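[baltcombe-users] Re: segmentation drops pieces when the arm shadow crosses the board

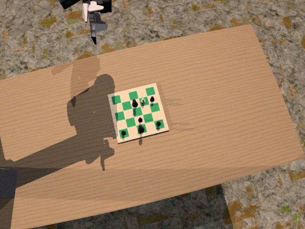
5x5 board in the sim, arm shadow over the left half of the tabletop

31 Aug 2020

Hi all,

Picking up the thread from July, sorry for the long gap. I finally sat down and rebuilt the case from the original report in our own setup, and I can get pretty much the same failure whenever I want it now, so that's progress of a sort!

Quoting the bit I'm answering:

> We're on the Gralent bridge with the stock perception node. With the
> light straight overhead everything is fine. As soon as we tilt the sun
> and the arm comes in over the table, the black pieces start to drop out
> of the piece list. The white one never does. Planner then happily tries
> to put something on a square that's already taken. Is this a threshold
> thing or is the board pose drifting? We tried bumping min_area up and
> down and it only changed which pieces went missing.

So, both, kind of. The board pose first. The stock node looks for the outline of the board, and it does that on brightness. Our board has a narrow cream margin on a light tan table, so there isn't much of an edge to find to begin with. Then there's a brown shadow strip running down the right side of it, and the fitter loves that strip. It grabs the outside of the shadow, calls it the edge of the board, and the whole grid gets stretched to the right. You don't notice it on the left columns, but by the last column the cell centers are off far enough that a small piece ends up on a line between two cells. The node then throws it out as ambiguous without a word in the log (I've added a warning for that, please don't make me find it a second time).

What fixed it for me was fitting to the green squares and ignoring the outline. Green on cream holds up nicely even where a piece throws a shadow over it. On a five-by-five you have thirteen green squares, and the fit needs 4 of them clear of pieces before I trust it. I tried it over 300 renders with the sun and the board rotation both randomized, and it lost the board in 2 of them. Both were cases where the arm was parked right over the thing, so I'm not going to lose sleep.

Now the pieces. The big black ones cast a dark green-tinted shadow on the green squares, and in hue that shadow is still green, but in value it's close enough to a black piece that the mask for the piece and the mask for its shadow run together. You get one long blob. If min_area is low the blob passes and its centroid lands in the next cell down. If you raise it, the small pieces go away and the blob stays. That's exactly the "only changed which pieces went missing" business. The white piece has a bit of grey on its lower part but nothing that comes near the black threshold, so it sails through.

I've switched the mask to use saturation as well as value. A shadow on green keeps some color, a black piece doesn't. The catch is shadows on the cream squares, which have hardly any color to keep, so there I still lean on value and it's touchier than I'd like. If somebody has a better idea for cream, I'm all ears.

One thing I would not do is turn shadows off in the renderer. I know it's tempting – I had it that way for a week and felt very clever – but the Fulen cell has a window on one side, and everything I'd tuned without shadows fell over the first afternoon. Same goes for the background. Leave the stone ground in. It has green spots in it, and without a table mask the square finder will try to use them. Better to hit that in sim.

For the planner side, I also changed the piece list so a cell can be "unknown" as well as empty or taken. Anything unknown is off limits as a place target, and the arm backs off to the look pose and grabs another image before it tries again. That costs almost 170 ms per look on my machine, mostly render time, and you can turn it off with relook: false if you're doing big batches.

The branch is called shadow-fit in the Mendoza repo. It builds against the current Gralent bridge, but you'll need to regenerate the messages because of the new cell state. Old bags won't replay against it, and I haven't written a converter.

Could the original poster try it with the same sun angle as before and send me the mask topic if anything still merges? I'd also love to hear from anyone running a bigger board. The number of clear squares is hard-coded right now, and I have no idea if it makes sense past five-by-five.

Cheers from the sim corner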